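3.2 Sites and procedure

The study was carried out at two shared workshops, Salidia and Rindale. Both are open to paying members, both lend hand tools for use on the premises, and both had changed the way they store those tools shortly before we contacted them. Salidia moved from drawers to wall storage. Rindale went the other way and put most of its wall tools into labeled drawers. We did not ask for either change and had no part in planning them.

In total, 108 members agreed to take part. Each filled out a short form on joining the study, covering how often they used the workshop, what kind of work they did there, and whether they kept tools of their own at home. Members who had joined the workshop less than a month earlier were left out, as were paid staff. Nothing was offered in return for taking part.

The main task was a search task. The member stood at a marked spot near the middle of the room and was given the name of a tool on a card. They were asked to fetch it, bring it back to the spot, and then return it to where they had found it. Time was recorded from the moment the card was turned over to the moment the tool reached the spot. Return time was recorded separately. A search that had not ended after 60 seconds was stopped and scored as a miss. Members did 4 searches per visit, in an order set in advance, and made two visits.

Tool names were taken from the workshops' own lists. This caused some trouble, as the two lists did not agree. What Salidia calls a bar clamp is listed at Rindale as an F-clamp, and several kinds of pliers had a local name that new members did not know. Haris Jafri went through both lists with a long-standing member of each workshop and removed every name that either of them found unclear. The names left were used at both sites without change.

3.3 Coding of returns

Returns were coded by place, following Dimov. A tool put back exactly where it came from was coded as a full return. A tool put back in the right group but the wrong place (for example, a chisel hung among the chisels but out of size order) was coded as a near return. Anything else was a stray. Villanueva uses a finer scale with separate codes for tools left on a bench and tools left on the floor, but strays were too few at our sites for that split to be of use.

Two coders worked from the same notes and did not see each other's codes. Where they differed, the notes were read again and a code was agreed on. Most differences had to do with near returns in drawers, where the edge of a group is hard to draw - a drawer marked "measuring" may hold tapes, squares and a level, and it is not clear that moving a tape from the front to the back changes anything.

Wall storage raises a different question. On a perforated board (Figure 3), a hook can go into any hole, so the place of a tool is set by custom and by whatever labels or outlines have been added. We treated the outline as the place wherever there was one. Where there was none, we used the position noted before the first visit.

Figure 3. Perforated board with a regular grid of round holes. Computer rendering.

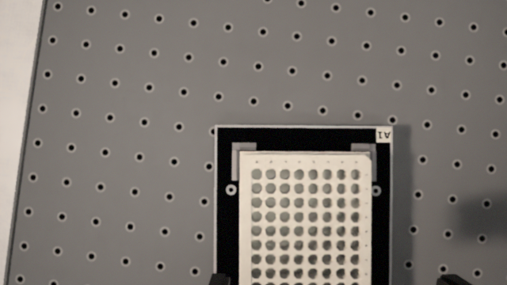 Positions were noted again between the first and second visits, and tools that had moved in the meantime were put back. At Rindale the drawers were checked against their labels at the same time. One drawer had been relabeled by a member during May, and the searches that used it were dropped from the analysis for both visits.

Search times were not normally distributed, so medians are reported throughout. Misses were kept in the counts but left out of the medians. Return codes are given as shares of all completed searches, with near returns and full returns shown separately, as some workshops would accept a near return and others would not.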